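オンドソープ校ロボット部 双腕機セットアップの手引き
第4章 衣類課題(ファスナー付きパーカー)

4.1 始める前に
この章は、第3章の原点合わせが済んでいることを前提にしています。前年度版には「布物は半日で動く」と書いてありましたが、信用しないでください。12月の校内大会に向けた練習では、記録に残した試行が415回、そのうち最後まで畳めたのは67回です。大会規定の「畳めた」の判定もかなり甘いので、実力はもう少し下だと見ています。

4.2 準備
1. 非常停止ボタンを操作者の手元に置き、一度押して両腕が止まることを確かめる。
2. 制御ソフト Tralleo を起動し、設定一覧から「布・低速」を選ぶ。「布・自動」は選ばない。
3. 把持力の目標値を812にする。初期値の1,255は積み木課題の値で、編み地には強すぎる。
4. パーカーの前を開け、裏地が見える状態で置く。

注記:把持力の数字に単位はありません。Tralleo の内部値です。説明書には「適応的に調整」とありますが、部で試した限り、適応している様子は見られませんでした。

4.3 つかむ
5. 左右の腕を一本ずつ、低速で布の上まで下ろす。
6. 先に下の腕で布をつまみ、止まってから、もう一方の腕を寄せる。
7. 手首カメラの映像で、つまんだ位置を確かめる。
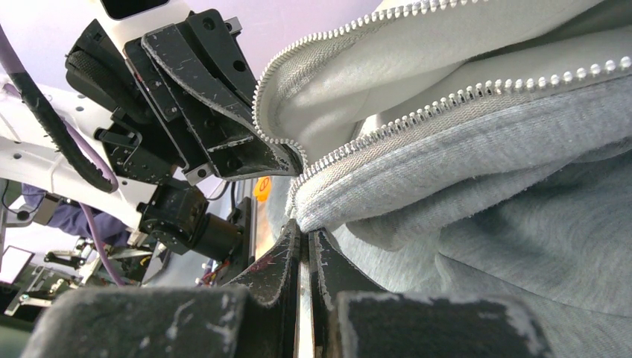 指先の状態は、設定値より先に疑ってください。部ではまず数字をいじりたがる人が多く、それで一週間つぶした班もあります。左右の指とも黒い面に白い擦り傷が入り、右は縁がささくれています。この程度なら使い続けてかまわないというのが前年度の判断ですが、根拠になる測定は残っていません。交換用の Putwood 製パッドが棚にあるので、同じ設定で滑りが続くときは替えて比べてください。ファスナーの歯を指の間に入れないこと。つまむのは布だけです。

注意:腕の後ろを通るケーブルは、動作範囲の端で引っ張られることがあります。腕を大きく振る前に、たるみを目で確認してください。

4.4 位置ずれの確認
8. 市松模様の校正板を立て、手首カメラに映る位置へ腕を動かす。
9. Tralleo の「照合」を実行し、結果を記録用紙に写す。
10. 「良好」と出ても、続けて二回やり直す。三回とも同じ結果なら先へ進む。

注記:「良好」は当てになりません。校正板の一部が布に隠れていても表示されたことがあります。判定基準は公開されておらず、問い合わせにも返事がありません。 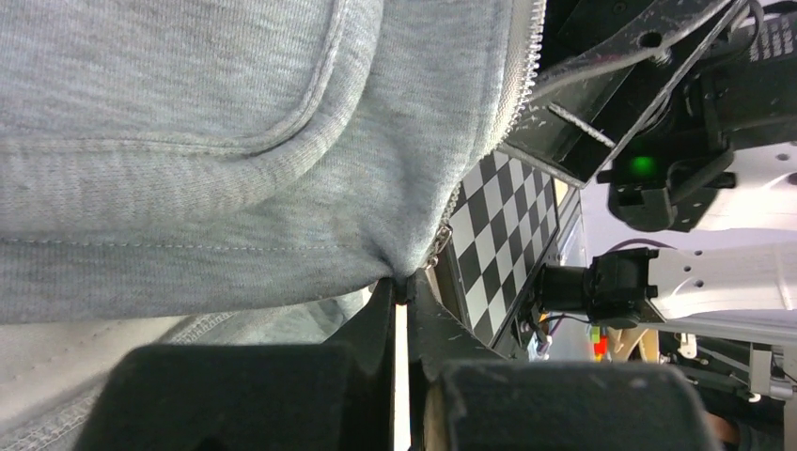 図4-2 つまんだパーカーの生地と、ファスナーの向こうに斜めに見える校正板

4.5 うまくいかないとき
・布が滑り落ちる:指先を拭き、4.3の手順6からやり直す。把持力は一度に大きく上げない。
・つまむ位置が毎回ずれる:4.4をやり直す。直らなければ第3章に戻る。
・腕が途中で止まる:非常停止を押してから布を外す。動力が入ったまま手を入れない。

学習済みモデル Joshi の読み込みは第5章で扱います。手動で続けて畳めるようになるまで、第5章には進まないでください。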